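Pouring bench – notes on the recordings and on what to buy next
Last revised 2023-09-30
Contact: Áine Fitzgerald

What's in the folder

There are 272 recordings of one arm pouring from a clear plastic cup at a shared office table. Each has a fixed view and a wrist view. The purchasing sheet sits beside them, and it's the reason this file exists. I was asked whether the recordings justify a second arm. I don't think they do yet.

What the money is meant to cover

The Wundora quote is for an arm and gripper. It leaves out mounting, spare fingers, freight and the licence for the second seat. Lamier quoted lower and listed freight, but their support runs out after 2 months, and I couldn't get a renewal price out of them in writing. Treat both totals as opening offers.

Props are cheap by comparison. We set aside $500 for cups, cans and fill material, and $600 for cleaning and replacement parts. The second figure is a guess carried over from February and I wouldn't defend it.

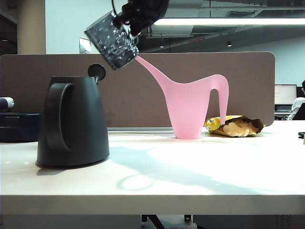
Najjar disagrees with me here and wants it on the record that a second arm would pay for itself in labour alone, seeing as one person could mind both benches and the resets are the slow part.

Maybe. The labour figure in that argument came from the vendor's brochure, and it assumes the person minding the bench has nothing to tidy between runs. I'd want our own hours logged before anyone signs. Dritlow offered a rental with the option to buy – dearer per month, but we can hand it back.

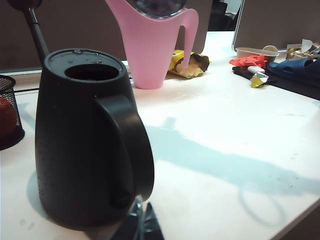 Shape matters more to the budget than I first allowed. A narrow spout and a wide opening are different jobs, and a gripper that manages one may need other fingers for the next. Neither quote prices a finger change. Ask for it as a separate line, along with the lead time.

Known gaps

No pour is weighed, so don't read a spill rate into the recordings. Colour and lighting are whatever the office had. Success labels were entered by hand and haven't been checked by a second person.

Before ordering

Get freight in writing. Get the renewal price in writing. Log reset time on the present bench and add it to the purchasing sheet, under the tab marked hours.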